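15 February 2025

# Planning the second bench: notes on a small automation budget

The first two-arm bench has now passed through a full budget year, and the request for a second one is due in May. I have been asked more than once how the figures for the first bench were reached. The present entry sets out the method, together with the lines that were underestimated.

The task under consideration is the handling of phones and their charging cables at a tabletop station. It is modest work, but it places several demands on the equipment. Two grippers must be able to hold one phone together. The cable connectors are small and the plugs sit close to one another. A purchasing plan that covers only the arms will fall short.

## Arms and grippers

Three suppliers were invited to quote: Rerotton, Skikik and Bouchard. Rerotton offered the lowest price per arm and excluded the mounting rail. Skikik included the rail but required a service contract of 36 months. Bouchard quoted for a complete pair, with wrist cameras, and was the only supplier to itemize its spare parts. The Bouchard offer was accepted on those grounds, and I would recommend that any quotation without a spare parts list be returned for completion.

Finger coverings should be treated as a consumable. We entered them as a single purchase in the first year and corrected the entry at midyear. The second bench carries a standing order for 50 sets.

## Power and cabling

Electrical supply was given one line in the original request, under "sundries." It deserves its own heading. The plan should provide for the arms, for the cameras, and separately for the items being handled, which draw power of their own when a charging task is under study. Large plug adapters take up more of a power strip than the number of sockets suggests, and the strip should be chosen with the adapters at hand.

Cable length was also misjudged. The reach of an arm on paper does not include the slack required at the wrist. I now add a margin to every run and order spare clips with the first delivery.

## Items to be handled

Phones, adapters and cables were at first borrowed from office stock. This was a false economy, as borrowed items were recalled at inconvenient times. The new request includes a fixed set of test items, to be held at the bench and recorded in Flurano, our inventory system, under the same project code as the arms.

## Reserve

The original reserve was spent in full. By the close of the year, 99 percent of the total allocation had been committed, and an order for replacement cables was carried into the next period. The second bench will have a larger reserve, released in two parts, with the latter part available after the midyear review.

## The bench at work

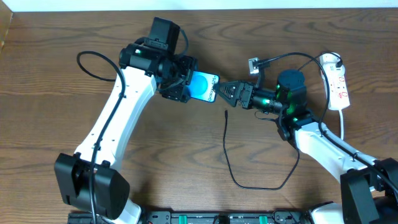
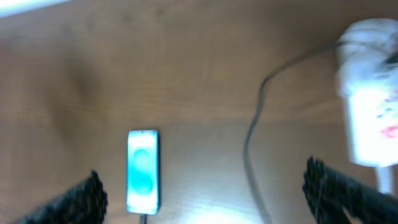
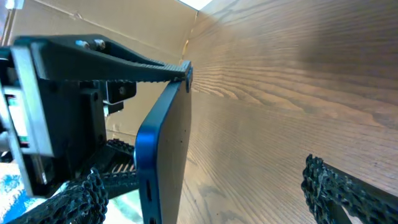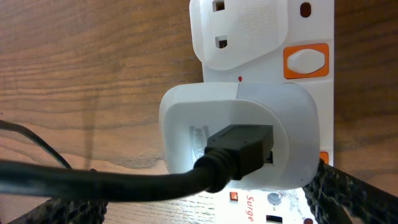
*Phone and cable handling on the two-arm bench, with wrist views of the phone and the power strip.*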